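Zakcombe Walks and Stops: README

A plain data set of walking routes, bus stops and places to visit in and near Zakcombe, with a smaller set for Fullby. It was put together for people who arrive by train with a few hours to fill and no car. The files can be opened in any spreadsheet program.

Last full update: Jun 22, 2018
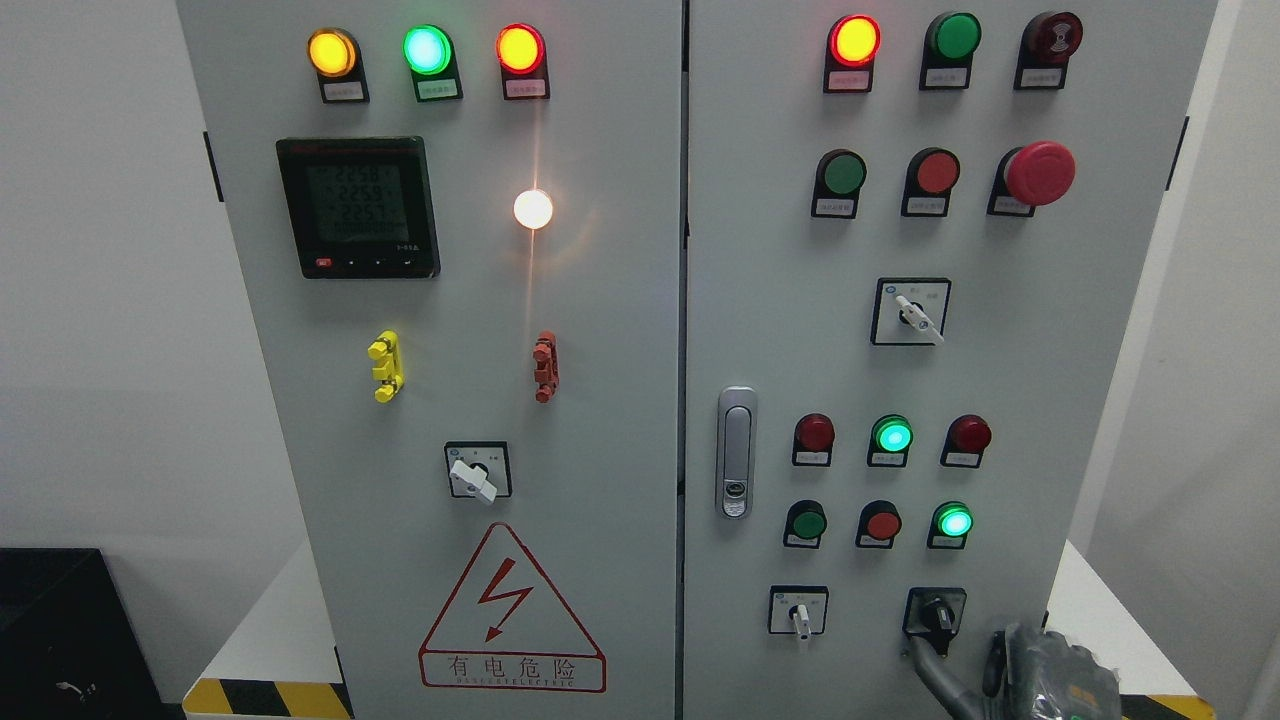
Chin-lung Tsai

What is in the folder

places.csv has one line per place: viewpoints, museums, gardens, market halls, public toilets, drinking fountains and left luggage counters. There are 2211 lines in the current version.

routes.csv lists the walks. Each walk has a start stop, an end stop, a length in metres, a walking time and a short note on steps and slopes.

stops.csv covers bus and tram stops within 2000 metres of Zakcombe station. Stops in Fullby are included only where a walk begins or ends there.

notes.txt is free text, mostly things that did not fit a column. Read the part on the ferry steps before using route data for the harbour side.

Columns in places.csv

id: a number that never changes, even if the place closes.
name: the name on the sign at the entrance. If there are two signs and they differ, the larger one is used.
name_other: older or local names. The Hsiao Garden is still called the Tea Yard by most bus drivers, so both are given.
kind: one word from the list in notes.txt.
lat, lon: taken at the visitor entrance. For parks with several gates it is the one nearest a stop.
open_winter, open_summer: opening times as posted at the door. Winter times start in January for the museums, but the gardens change over earlier, see notes.txt.
fee: yes, no or part. Part means the grounds are free and a building inside is not.
step_free: yes, no or unknown. Unknown means I have not been able to check it on foot.
checked: the year of the last visit.

How the data was collected

Work began in 2016 with the old town and the streets between the station and the river. I walked every route at least once in each direction and timed it with short stops left out. The walking times are for an ordinary pace with a day bag. People with small children should add a good deal to the hill routes.

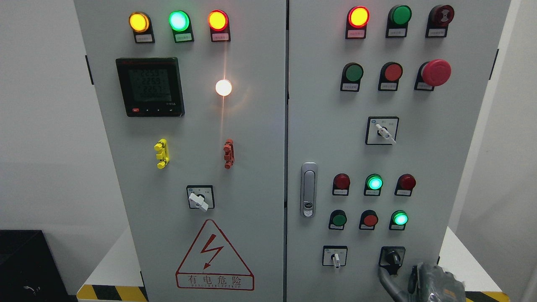
Cabinet doors with the pilot lamps and power meter.

Opening times were copied from notices at the entrance. Where a place had no notice I asked at the desk, and the line is marked "asked" in the source column. Nothing was copied from guidebooks or from other websites. A few museum websites give different hours from the door, and in those cases the door wins.

Positions were recorded with a handheld receiver and then compared with the town map. Under the arcades by the covered market the signal is poor, so those points were placed by hand.

Known problems

The Komureck tower is listed as open, but the upper platform closes in strong wind and there is no column for that. Ask at the ticket window before climbing.

Bus stops on Station Road have been moved twice during the paving work. The positions in stops.csv are the ones in use when I last walked there, and the old ids are kept with the word "moved".

In Fullby the coverage is thin. The church, the lace museum and the mill pond are in, and so are the cafes on the square, but the lanes north of the railway are missing completely. The Sunday footpath to the mill crosses private land and is left out on purpose.

Some names have accents that older spreadsheet programs show as odd characters. Open the file as UTF-8 and they come out correctly.
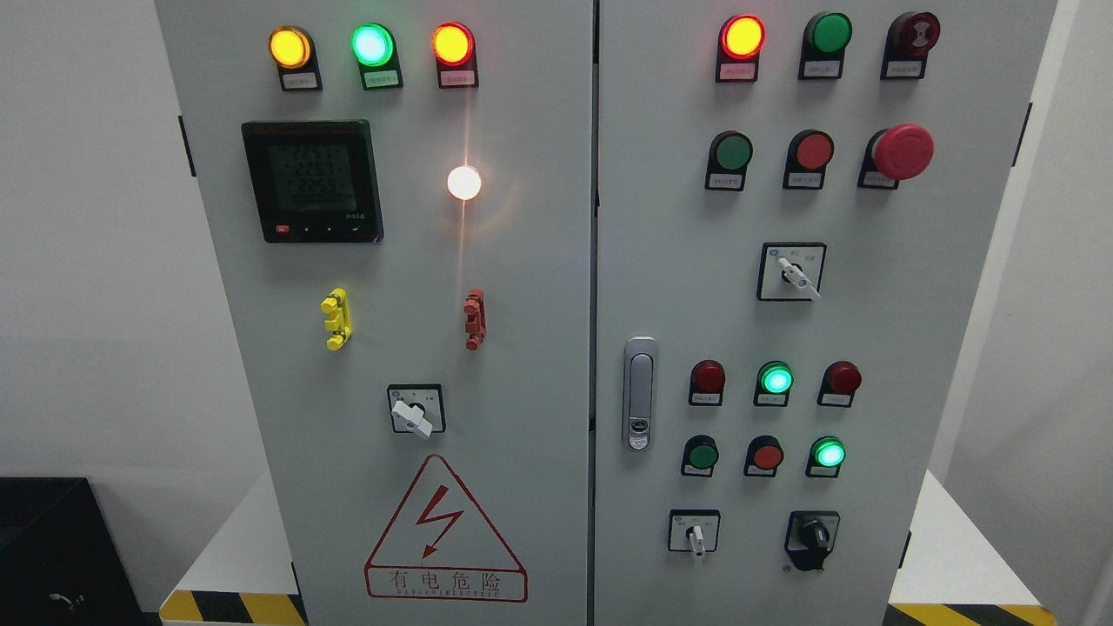
Suggested use

For a half day in Zakcombe, filter routes.csv for start stop "Station" and choose anything with a low slope value. Route 3 is the one I give to most visitors. It goes through the old gate, past the Hsiao Garden and down to the river, and there are benches most of the way. The tram back leaves from the far side of the bridge.

For Fullby, take the local train and walk from the platform. The bus runs too, but it goes round by the hospital first.

Licence

You may copy, print and change the files, including for paid maps and leaflets. Please keep my name with them and say which update you used. If you change opening times, change the checked column as well.

Corrections

Send the id of the place, what is wrong and the year you were there. Photos of a door notice help a lot. New places are added when I have been to see them, so it may take a while before yours appears.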